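Jara shoe swap is back in August, and we need sandals

I stopped by the Jara shoe swap room this afternoon to see how things are going, and I ended up staying until 6:30 because there was so much to poke through (and because I am terrible at leaving a room full of shoes). If you missed it last summer, the idea is simple. You bring in the kids' shoes that no longer fit, you get a paper ticket for each pair, and you trade the tickets for something in the next size up.

Last year 439 pairs changed hands, and the goal for this August is 900. That's a big jump! So far the shelves have plenty of sneakers and rain boots, but sandals are thin on the ground, especially the small sizes. I get it – in our house the sandals are the pair that gets worn every single day until the weather turns, and then they go under the bed and stay there.

The nice change this year is that shoes are being looked over one at a time before they go out. Each one gets checked over, soles and straps and all, and then it's matched up with its partner and tagged with a size. I watched for a while and got weirdly invested. 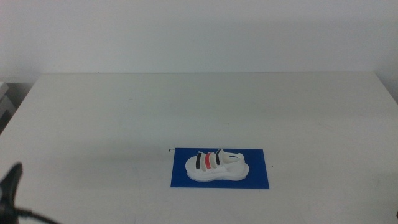 Page last changed: August, 4:10 p.m.

The little white sandal on the mat is the kind of thing they're hoping for more of. I love the red strap between the two black ones, and that chunky sole looks ready for a playground. My youngest would have picked it out in a second, and then we would have had a long talk about sizes.

If you're bringing shoes, please tie or clip each pair together before you come. There are already 11 single shoes in the lonely box by the door, so check your hall closet if you dropped off a bag last month. Knock the sand out, wipe the soles, and leave the boxes at home. Worn is fine, but broken buckles and missing insoles can't go on the shelves.

Drop-off is at the Rovolus building, room 111, from 9 in the morning until 5. Use the side entrance by the bike racks, as the front doors are closed while the steps get fixed. Gistia, the coffee place across the street, is taking bags at the counter too, and they'll give you your tickets right there.

Swap hours will go up on the board outside the room once the sorting is finished. Adult shoes aren't part of it this time, so I'm taking my own two bags back home.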